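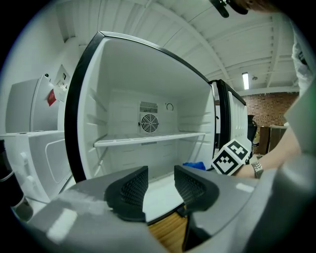

Most of the households we visited in Ostura thought of frozen food as food that had already been saved. A bag of soup put away in August was, as far as its owners were concerned, soup that had not been wasted, and it took some gentle talking before people were willing to consider that it might still end up in the trash the following spring. We came to call this "early credit," and it shaped nearly everything else we heard about cooking, shopping and throwing away. It was closely tied to how storage space is laid out. An upright freezer with one wire shelf across the middle, like the one in Figure 3, gives its owner two places to put things, and in conversation these quickly became "the top" and "the bottom," the first for food that would be eaten this week and the second for food whose day would come. Several people told us they liked the bottom precisely for its openness, as a turkey or a large tub of berries could go in without any rearranging. The same people told us, often within a minute or two, that the bottom was where they lost things.

Figure 3. Upright freezer interior with a single wire shelf and little stored on the floor below it.

We had expected forgetting to be mostly a matter of labels. Our interview guide, prepared with a good deal of care by Renu Nautiyal and tried out on her patient neighbors, devoted a whole page to tape, pens, dates and handwriting. As things went, labels came up less than we had hoped and mattered in a different way. People who labeled did so for others in the home, and those who lived alone rarely bothered, trusting that they would know their own chili when they saw it. Frost is unkind to that sort of trust. One retired teacher brought out two tubs for us, quite cheerfully, and offered a guess at each before admitting that either might be applesauce.

What did matter, far more than we would have guessed at the outset, was who in the home had done the freezing. Of the 38 households that completed the full diary, most had one person who put food in and a different person who took it out on weeknights. The one who froze carried a kind of map in mind, with the meals already planned and half tasted. The one who thawed came home tired, opened the door, and looked for something familiar. A father of three described this to us with great good humor: his wife's freezer, he said, was a library, and his was a vending machine. Both of them were sincere in wanting to waste less, and both were puzzled that it kept happening anyway.

The diaries let us follow this more closely. Each household recorded what went in and what came out over 90 days, along with a word or two about why. Dénes Juhász, who coded the entries, noticed early on that the reasons for putting food in were long and often affectionate ("Mom's dumplings, for when Ada is home from school") while the reasons for taking food out were short ("dinner," "quick," "old"). We are fond of this finding and wish to be careful with it. A diary is written standing up in a kitchen, and short notes may only mean that supper was late. Still, the pattern held in homes where the same person wrote both kinds of entry, and we take it as a sign that freezing is done with a future occasion in mind, one that ordinary evenings do not always supply.

Guilt deserves a few words here too. Much of the earlier writing on food waste treats guilt as the thing that moves people to change, and we did meet plenty of it. In our interviews, though, guilt tended to lengthen the stay of an item. A costly roast was kept for a better weekend, a friend's gift of fish was kept out of respect for the friend, and a failed stew was kept so that it would not have to be thrown out today. When such items finally left, they were often described as a relief. "It was too old to feel bad about," one woman told us, and others said much the same in their own way.

Our last round of visits, in September 2018, gave us a chance to read some of these early patterns back to the families over coffee. Most recognized themselves at once, a few argued, and one household had taken to holding a weekly "bottom night," on which whatever had been longest on the lower level was thawed and eaten, with the children voting on what it was before the lid came off. We had no hand in this and cannot say how well it would carry over to other homes. It did lead us to look again at the diaries for any regular habit of clearing out, whatever the family called it, and those habits are taken up in the next section together with the shopping records.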